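Nandel Releases Results on Learning Two-Handed Tasks From Hand-Held Grippers

Dec 8, 2023 — Nandel today released the results of a study on teaching robot arms two-handed tasks from recordings made by people, with no robot in the room during recording. The method, named Trernodik, uses a pair of hand-held grippers, each fitted with a camera that looks down at its own fingers. A policy trained on those recordings is then run on a pair of robot arms carrying the same fingers.

The study covers 1614 recorded demonstrations. Of these, 1412 passed the group's checks and were used for training. The rest were set aside, mostly for tracking errors in the camera path or for a mismatch in time between the left and right recordings.

The question the group set out to answer was a narrow one. In earlier work at Nandel, recordings were trimmed so that each one started shortly before the first contact with an object and ended shortly after release. The stretches in which the fingers stood open with nothing between them were thrown away. Trernodik keeps them. Every recording is used in full, from the moment the operator starts to the moment the operator stops, and each part is labeled as open, closing, holding or releasing.

"We had been treating the open-finger parts as waste," said Ulises Quintero, who led the study. "When we put them back in, the arms stopped closing early. That was the most common failure we had, and we had spent a lot of time trying to fix it in other ways."

Early closing happens when a policy shuts the fingers before the object is between them. On thin objects it usually means a miss, and the arm then has to back off and start again. In a test of 100 trials with thin rods, run on the two arms at the Gerlach site, the policy trained on full recordings closed early in 2 trials. The trials were run by the same staff under the same lighting, and the start position of the rod was changed each time.
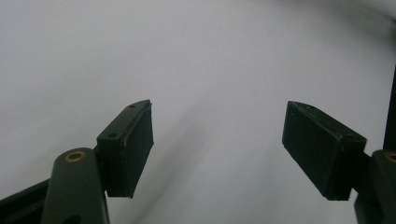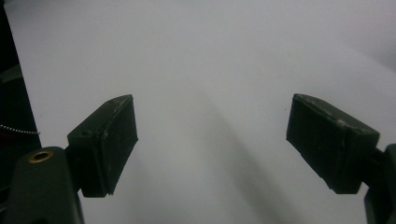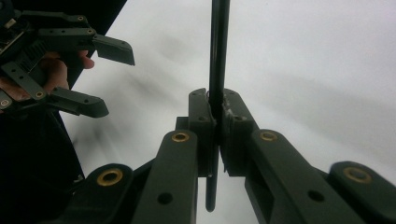
Views from the gripper cameras during recording for the Trernodik study. First and second: fingers open over a pale background. Third: fingers closed on a thin black rod, with a second gripper in the operator's hand at upper left.

The finger cameras are the only image source used in training. No overhead camera is used, and the policy receives no map of the work area. Each camera sees its own finger pads at all times, so the opening between the pads can be read from the image and checked against the value reported by the gripper. Where the two disagreed, the recording was held for review by a member of staff.

Work with two grippers brought one further problem. One gripper often enters the view of the other, along with the hand holding it. On the robot arms there is no hand. The group compared two ways of dealing with this. In one, the hand and the second gripper were masked out before training. In the other, the images were left as recorded. The masked version did better on tasks in which the grippers came close together, and made no clear difference on the others. Masking is now a standard step in the method.

Wear on the pads was also looked at. Pads become scuffed with use, and the group had expected a policy trained on worn pads to do poorly on new ones. Changing to new pads on the robot arms did not lower the results in the rod trials. The group has not tested pads of a different shape or color and makes no claim about them.

There are limits to the results. All recordings were made indoors under soft, even light. The objects were rigid. Handing an object from one gripper to the other works when the object is held still, but remains unreliable when both grippers are moving. Training on the full recordings also takes longer, up to twice the time needed for the trimmed set.

"It costs more computing time and there is more data to store," Quintero said. "For our tasks that is a fair trade. For someone picking up large boxes it may not be."

The written report is available now on request from Nandel. It includes the labeling rules, the checks used to accept or reject a recording, and the full table of trial results. The labeling software, called Enow, will be released in January together with a short guide to setting up the grippers and matching their clocks. Drawings for the finger pads will follow at a later date.

The next stage of the work will use flexible objects, beginning with cable and thin tubing. Recording for that stage will take place at the Gerlach site with the same grippers.

About Nandel
Nandel develops methods and tools for teaching manipulation tasks to robot arms. Its test work is carried out at the Gerlach site.

Requests for the report and press questions should be sent to the Nandel press office, marked "Trernodik."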